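Equipment Planning Group, Clotton site
Minutes of the meeting held March 2026

Present: Diarmuid Cullinane (chair), Fergal Duggan (minutes), one member each from packing, maintenance and purchasing.
Apologies: Senitport account manager.

1. Minutes of the last meeting
Accepted with one correction. The spare tool flange was ordered under the maintenance code, not the project code.

2. Gripper purchase
Diarmuid went through the two quotes. Senitport has offered the two-finger gripper with a lead time of 13 weeks. Cronin is cheaper per unit but charges separately for the mounting kit and cable, and the kit brings the totals close together. Purchasing asked whether either price holds past the end of the quarter. Cronin's does not. Senitport has been asked to confirm in writing.
Maintenance prefers Senitport — the fingertips can be changed without removing the whole hand.
Agreed: hold the order until the simulation work under item 3 is reported.

3. Simulation before purchase
Fergal reported on the Protero trial license. The simulated block pick has been set up and the group wants 300 simulated picks on each part shape before money is committed. Tapered parts are the main concern, as the current suction tool drops them on the line.

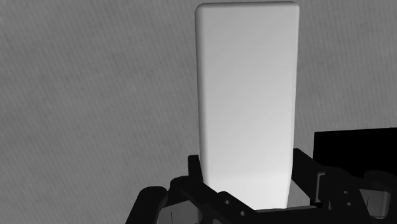 Fergal will run the straight-sided shapes next and then repeat the tapered ones with a lower friction setting. The trial license covers 58 days and should be long enough. If it is not, a one-month extension can come out of the software line. Packing asked for the carton sleeve to be added to the list of shapes. Agreed.

4. Budget
The cell remains one line in the capital plan. Purchasing wants guarding and installation split out so that they can be tracked. Maintenance asked for a spares allowance of roughly 100 fingertip pads for the first year. Left open until the supplier is chosen.

5. Actions
Diarmuid: written price confirmation from Senitport.
Fergal: simulation results, all shapes, to the group before the next meeting.
Purchasing: revised capital sheet with guarding and installation shown separately.
Maintenance: floor plan with the new power drop marked.

6. Next meeting
June, same room. Diarmuid to send the invitation.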